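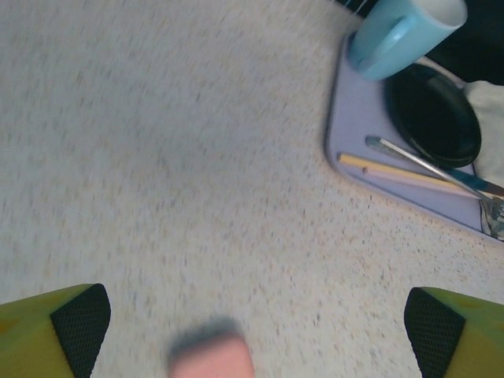
October 6, 2018

Long one today. Rewrote the table-clearing rules again, third go, Geeta wants them on one page and I keep ending up on two.

Got the reset rule down at least. Tray goes back the same way before every run, mug on it, black dish next to the mug, cutlery in a heap at the bottom. Tyyne says a heap isn't a standard. Fair. But if we lay the forks out straight every time then we're only testing straight forks, and whoever ends up using this at Dosska won't be laying out forks for us. So the wording now is: same items, same tray, cutlery dropped not placed. Geeta read it twice and said "dropped from where?" Ugh. Left it blank for now.

Other thing. Hands. The old sheet says keep clear of the arm "when moving" and I hate that, because it's stopped half the time and then it isn't. Changed to: hands off the counter from start call to stop call, no exceptions, no reaching in to fix a fork. If a fork is bad the run is bad, write it down and go again. Tyyne wants the stop call said out loud even when you're alone in the room. I thought it was silly, then did it all afternoon and felt better for it.

Bad runs get logged too. That's the one I'll fight for. In September we had people quietly deleting the ugly ones and the numbers for Durkora looked lovely and meant nothing. 704 runs on the sheet now, roughly 20 with no note at all, need to chase those tommorow.

Still open:
glossy stuff (the mug, the shiny metal) - same lights every time? who checks
finger pads, wipe every 5 runs or every 10, Geeta says 5
where the log lives, I vote paper first then typed

Argued over speed limits til nearly seven. Geeta wants one slow setting for everyone, Tyyne wants slow only when someone new is in. Went with slow for everyone. Tyyne not thrilled, she'll write up her side and we look agian after the next batch.

Didn't eat lunch. Soup, bed. Call Mom.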